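Folding project notebook, Stindau robotics club
August 21, 2026

OK, writing this up before I forget it all, because last time I waited until Monday and my notes said "tape thing, ask about tape thing" and I still have no idea what that meant.

For anyone who missed the last meeting, our entry for the September showcase is shirt folding. We show the arm how it's done using the hand grippers, it learns from the recordings, and then (we hope!) it folds a shirt in front of a bunch of parents. The target we wrote on the whiteboard is 500 good demos before we start the real training run. I know the Lynch team is saying 1,000, but they have twice as many people and a much longer summer than we do.

Today was all hand demos. I did most of the first block myself and then we swapped, and my thumbs are wrecked. The triggers on the Wevico grippers are stiffer than the old pair, and after a while I start squeezing late, so the cloth slides a bit before it lifts. I marked those in the sheet with an L. Please use the L! It's much easier to throw them out now than to go hunting for them later.
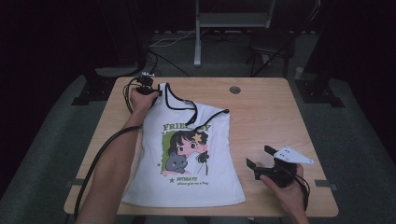 Start positions are what I most want to talk about on Monday. We've all been laying the shirts out way too nicely, me included, and the arm is never going to get handed a perfectly flat shirt. So from now on we want a decent share of messy starts, like the white tank top with the black trim, a little twisted and with one shoulder strap flopped over across the chest so it covers the middle of the lettering. A strap like that has to be dealt with before any folding makes sense, and I'd like us to agree on how. I've been holding the other shoulder near the neckline and working on the loop with my right. One of us goes straight for the hem and leaves the strap for later. Either one is fine with me, but if we mix the two the model is going to average them into something awful. I vote strap first. Bring opinions.

Also, can we agree on what counts as finished? My rule has been that it's done when the bundle is a rectangle, it's sitting near the middle of the table, and both grippers have let go. Creases on top are fine. Rumpled edges are fine too, within reason. I'm not going to toss a good demo over a wrinkle, and we'd never hit our number if I did.

Numbers for the day: 28 kept after I went through the sheet. I was hoping for more, but a good chunk of the afternoon went to the recording software, which kept dropping the left hand. The preview looks totally normal while it's doing this, so you don't notice until you open the file and the left gripper is just frozen in space while the right one does all the work. Kind of funny the first time. Restarting the Jastska logger before each batch seems to help. I wouldn't call it fixed.

Batch size: let's stop at 20 and take a real break. I pushed past that once today and the last few were visibly sloppy, with big swings and lots of regrabbing. Tired demos teach tired habits, and I don't want the arm to fold like me at five o'clock.

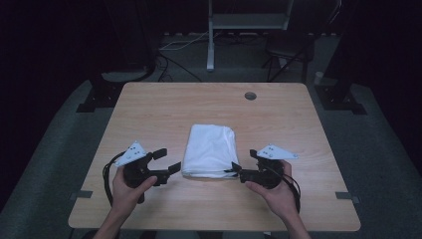 Back to the break thing for a second, the break is also a good time to check the cables. Mine kept creeping toward my elbow, and I caught myself changing how I moved just to stay clear of them. That shows up in the data as a funny little detour on the way in. What worked better was shaking out some slack before I sat down and letting each cable hang on its own side. If you feel a tug in the middle of a demo, stop and scrap it.

Something I tried late in the day: keeping the hand that isn't doing anything close to the cloth, with the fingers open. I'd been pulling my left hand way back between moves, and it adds a second or two every time. With it parked close the demos feel smoother, and the replays look less like two people who aren't speaking to each other. I only have a few recorded that way, so they're tagged P in the sheet. I want to compare them against the regular ones before we tell everybody to switch.

Stuff for Monday:

Settle strap first or hem first, then write it on the whiteboard where we can all see it.
Find more shirts. Thin ones and thick ones, please, and at least a couple with long sleeves so we can find out how bad that gets.
Ask Wevico if the trigger springs can be swapped for softer ones.
Somebody who isn't me should do the first batch. My thumbs need the day off.
Copy today's files to the club drive. I started it, but it was crawling along when I left, so check that the last batch made it over before you wipe the laptop.

One more, for whoever is doing the showcase poster: the spelling is Stindau with an A-U. Last year's banner had it wrong and it hung up there all day.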